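**Site coordinator wanted – Kerkon, Colilcombe project**

Kerkon builds small apartments for first time buyers. Not luxury, not student housing. We have 300 units either finished or underway and the next job is Colilcombe, 17 starter homes on the old dairy lot behind the bus garage. Ground work is done, foundations start in July. We need someone on it before then.

Full time, 6 month contract to start, good chance it rolls over into the Tumow job after that. No promises on that one yet, the permit is still with the county.

What you'd be doing:

- Opening up the site, 7 a.m. start, gate log, deliveries
- Keeping the subs in order – framing, plumbing and drywall will overlap for a good part of it
- Daily notes and photos to the office. Short is fine, but daily
- Walking the inspectors around
- Answering neighbors. There's a row of houses right up against the north fence and they have opinions about the dust

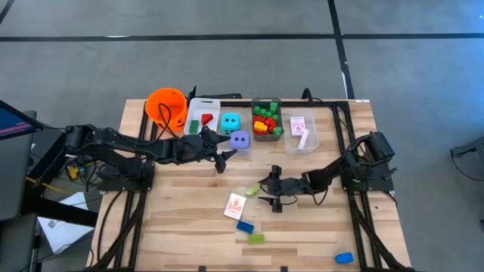

You'll need a couple years on residential sites, any role. A driver's license. Current safety card (if yours has lapsed we'll pay for the renewal, just tell us up front). You should be able to read a drawing set and spot when the plumbing sheet and the framing sheet don't agree, becuase on the last job they didn't and we tore out two bathrooms.

Spanish or Vietnamese is a big plus. Our drywall sub, Thân, runs a mostly Vietnamese crew and things go faster when somebody on our side can talk to them direct.

No degree needed. Spreadsheets, basic level. We use one shared sheet for the schedule, it's ugly but it works.

Pay is hourly with overtime after 40, rate depends on what you've done before. Phone and boots covered. Truck not covered, but mileage is. Health plan kicks in after the second month. Parking on site is tight until the back lot gets graded, so plan on the street.

To apply – resume plus a few lines on the last site you worked and what went wrong on it. Every site has something. Drop it at the Kerkon office or use the jobs form on our website, put "Colilcombe" in the subject so it doesnt end up with the rental inquiries. Two references, at least one a super or foreman you reported to.

Interviews are at the site trailer, half an hour or so, wear real shoes. We'll call people as applications come in and close the posting once it's filled. No agencies please.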